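Kitchen Tips from the Clammont Open Day

Household Advice Pages – Flaravine Home Center 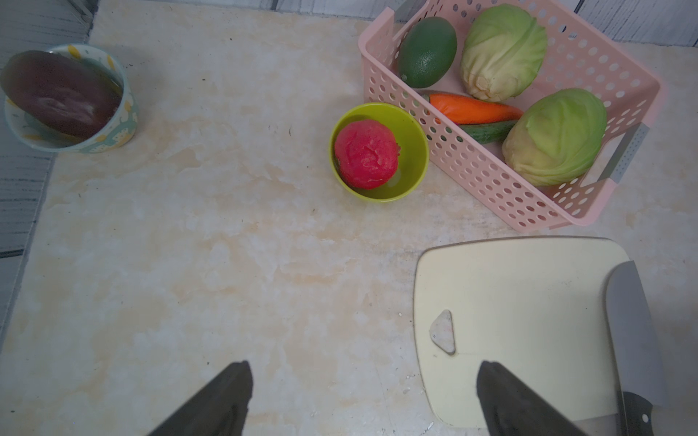

A reader who attended the morning session wrote to us afterward that the robot had taught her nothing about cooking and a great deal about her own counter, which she cleared the same evening. Several other visitors made similar comments on the response cards, and the advice they asked for is set out on this page.

The open day was held at the Clammont demonstration kitchen, where the Kuipers workshop presented its kitchen robot to the public. Visitors were admitted in groups of 15, and each group watched a session of 21 minutes in which vegetables were moved between containers on the counter. A total of 561 visitors registered. The staff answered questions between sessions, and most of those questions concerned ordinary kitchen practice.

Arranging the counter

Place everything required for a task on the counter before starting, and leave a clear area in the middle. The demonstration staff follow this rule strictly, as an arm that must reach over one bowl to get to another is likely to knock something. The same applies to a person with wet hands and a pot on the stove. Containers belong toward the back or the sides. The cutting board should be near the front, within easy reach.

Use containers of different colors if you have them. It is easier to ask a child or a guest to bring "the green bowl" than to explain which of four white ones is meant. Bowls need not match, and old ones will serve very well.

Baskets and bowls

A plastic basket with holes is suitable for firm vegetables such as carrots, cucumbers and cabbage. It may be carried to the sink, rinsed with its contents and left to drain on a folded towel. Do not return it to a wooden shelf until the underside is dry.

Keep tomatoes in a bowl of their own. They bruise under the weight of a cabbage, and a split tomato will soil everything beneath it. An eggplant should also be kept from heavy pressure – the skin marks easily, and the flesh turns brown under the mark. Long vegetables that do not fit in a bowl may lean against the rim for the short time that preparation takes, but they should not be stored that way.

The cutting board and the knife

A plastic board with a raised rim holds back juice, but it can slide on a smooth counter. Lay a damp dishcloth flat underneath and press on each corner before cutting. If the board rocks, fold the cloth again.

A cleaver is useful for cabbage. Halve the head through the core, set the cut side down, and work from there. When the knife is not in use, lay it flat with the edge facing away from you, and keep the handle from projecting over the front of the counter. Never leave it in a sink of soapy water.

Wash the board in hot water with dish soap after each use and stand it on edge to dry. Stains from carrots will often lift with a paste of baking soda and water, left on for a few minutes and then rinsed off. Replace a board once the cuts have become too deep to scrub clean.

Care of stone-look counters

Wipe up tomato juice promptly. Use a soft cloth and mild soap, and avoid scouring powder on any polished surface. Patterned counters hide small crumbs, so wipe the full width and not only the places where dirt is visible.

Further sessions

The Kuipers workshop will return to Clammont in January for 2 further sessions, with seating provided by Hisico. Admission is free, but places must be reserved at the Flaravine service desk. Children are welcome with an adult and are asked to remain behind the rail while the arm is moving. Bags and coats may be left at the entrance.

Page last revised 2/12/24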